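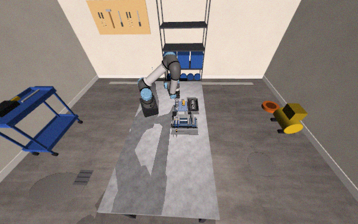

The simulated assembly cell used in the gripper comparison, with the arm over the blue fixture. Rendering: Pernano

Pernano publishes results of gripper comparison for small-part assembly

VIKVILLE, 23 June 2018 — Pernano, a developer of software for automated assembly, has today published the results of a comparison between two grippers and two force controllers for the handling of small parts. The tests were made completely in simulation, with the same arm and the same worktable in all runs.

Each combination of gripper and controller performed 400 pick-and-place cycles. A second series of 600 cycles was made with the parts moved a little from their taught positions. The short-finger gripper gave the better result in both series, especially together with the Prurnura controller, which lowers the closing speed shortly before contact.

"Our customers often ask which gripper is the best, and it is difficult to answer without a common test," said Nayeli Zamudio, head of testing at Pernano. "Now we can show them the same task under the same conditions, and they can judge by themselves."

The long-finger gripper reached more easily between the clamps of the assembly fixture, but it lost small pegs more often when the arm was turning. The company will therefore continue the work on finger length during the autumn.

"A simulation does not replace the real cell, and we do not say so," said Kjell Sjöberg, who is responsible for the controller software. "Friction is still the weak point — we adjusted it two times in May, and we will adjust it again."

The cell model and the test log can be ordered without cost by customers of the Kapoor program. Other companies can apply for a test license from the Vikville office.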